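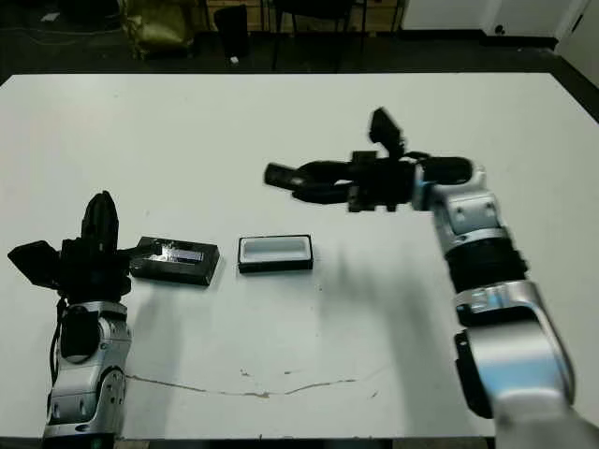 Plillesora Workshop Club, Packing and Storage Section

Home | Boards | Members | Rules | Log in

Thread: Black box, separate lid, white interior: fit and storage

glennox_40
Need opinions on the two-part box. Base is an open tray, black rim, white inside. Lid is a black block with a shiny silvery-blue inset on top. I have 8 of these to put away and want one rule for all of them. Lid on, or lid and tray stored side by side?

d.duggan
Lid on. Two loose parts take twice the shelf area and the white interior collects dust. Set the lid down level, both short ends together. If one end goes in first it binds.

kerr_m
Disagree on the level drop. On the Livatau boxes I seat one long edge, then lower the other. Less air trapped under the lid, less force needed.

d.duggan
Livatau lids have a chamfer. Do these?

glennox_40
No chamfer that I can feel. Clearance is tight but I have no gauge here.

cairns109
Then level is correct. Square the lid to the tray before lifting it. If it starts at a slight angle you end up rotating it over the opening, and that is how rims get scuffed.

kerr_m
I will concede the angle. I still would not store them closed for long periods. A Kakeck insert left under a tight lid from May onward took a set and had to be replaced.

cairns109
That was foam. An empty tray has nothing in it to compress.

ishbel_h
Separate matter. The white table has a thin brownish line wandering across the lower part, plus small specks. Crack or stain?

glennox_40
Undetermined. I have not cleaned it yet.

ishbel_h
Wipe it with a damp cloth before the next session. If it is a crack, keep the lids off it, inset side especially. The inset marks easily.

d.duggan
Agreed on the table. On storage I stay with lid on, stacked 2 high.

kerr_m
And I stay with lids off. Label the shelf either way.

Search this board: Enter keywords Go

Recent threads
Tray liners, cut sizes
Removing marks from matte white surfaces
Shelf labels that stay on
Livatau lids: replacement source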